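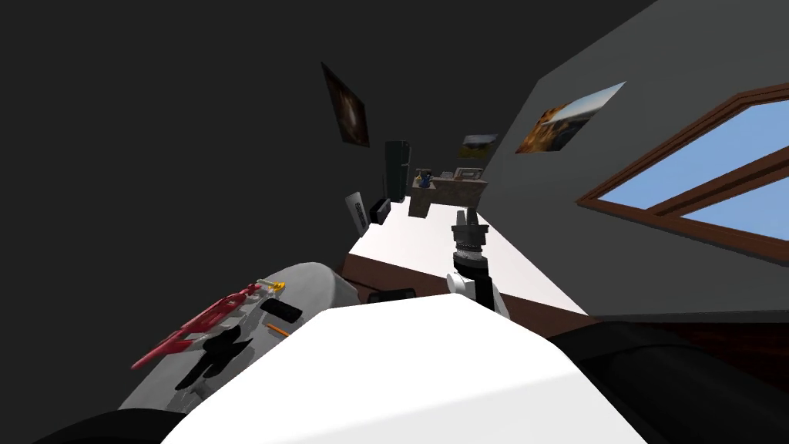
I drove over to Holtport on Monday for the Kastau open day, mostly because my neighbor wouldn't stop talking about it, and I'm so glad I went! The big draw was the simulator, where the team tries out household jobs on a computer before the real robot gets anywhere near them. You look out over the robot's own white body into a make-believe apartment, with a fridge, a kitchen counter at the far end and a table covered in odds and ends (I kept wanting to tidy it). The gripper had nothing in it, and I got much too invested in what it would go for first.

Joon-young Yook ran the demo and was very patient with all of us. He told us they can run 1,000 practice tries overnight, and that the window and the pictures on the walls get swapped between runs so the software doesn't get too used to one room. A boy behind me asked if it could do his homework. Not yet, apparently.

There were two sessions and I stayed for both. The next open day is in January, at the Wornham site, and doors open at 7.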